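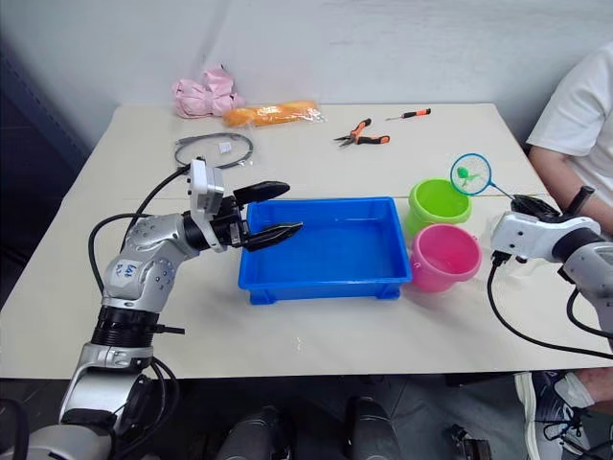 Home > Household > Laundry and Handwashing

Handwashing wool jumpers: how many rinses is enough?

mothbotherer
Settle something for me. I have a decent wool jumper from Stakano, bought in a sale, and the label says hand wash only, rinse well. How well is well? My mother rinses until the water is clear enough to christen someone in. My other half rinses once, declares victory and goes off to watch the snooker. I'm at 4 rinses and my back hurts.

greyskein
Two. One to get the soap out and one to feel better about the first one. If you're needing more than that you've put in too much soap, as everyone does, me included, for thirty-odd years.

Tubthumper_Sal
Disagree with greyskein. Two might do for a thin cardigan, but a proper thick jumper holds on to suds like a grudge. I use a wide shallow tray for small things and a couple of buckets for everything else: wash in one, rinse in the other, swap, repeat. You can see the state of the water much better in a light-coloured bucket than in the sink.

greyskein
A shallow tray for wool? You'd be there till October.

Tubthumper_Sal
I said small things. Socks. Gloves. The baby's hat. Do read the post before you sneer at it.

mothbotherer
Mine is not a small thing. It is a large jumper for a large person. When wet it weighs about as much as the dog and is roughly as keen on being lifted.

pegbagpete
Has nobody mentioned no-rinse wool wash? I've used the Toom one for years. You soak, you squeeze, you're done. Costs more per bottle, but I've got through 127 washes by my own tally (I keep it on the inside of the cupboard door, my wife has views) and nothing has gone stiff, scratchy or peculiar.

greyskein
You've left soap in your jumper 127 times, then.

pegbagpete
It's meant to stay in. That's what it says on the bottle.

greyskein
I'm sure it does. They'd hardly print the opposite.

LintAndLet
Can I drag this back to temperature, as that's where people go wrong. Keep the rinse water the same as the wash water. I was taught 30 degrees for both and I've never felted anything except one beret, and the beret had it coming. Going from warm to icy is what does the damage, along with wringing. Please don't wring it. Press it against the side of the bucket, then roll it up in a towel and kneel on the towel.

mothbotherer
Kneel on it?

LintAndLet
Kneel on it. Walk on it if your knees are bad.

Tubthumper_Sal
Seconded on the towel. Dry it flat afterwards, away from the radiator. I've got one of those mesh racks from Clevitz which sits over the bath and means no one can wash for a day and a half. My family has adjusted.

spinsetting
Or, and I'll get my coat, use the wool cycle on the machine. We had a Drerwood from 2000 that did jumpers beautifully until the drum went. The new one does them just as well. I haven't handwashed anything bigger than a hanky in years.

greyskein
The label says hand wash only.

spinsetting
The label is nervous by nature.

pegbagpete
First sensible thing anyone's said, apart from me.

mothbotherer
Right. I've gone for less soap, lukewarm water and three rinses, which pleases none of you equally. It's currently rolled in a bath towel on the kitchen floor and the dog is lying on it. Does that count as kneeling?

LintAndLet
How heavy is the dog?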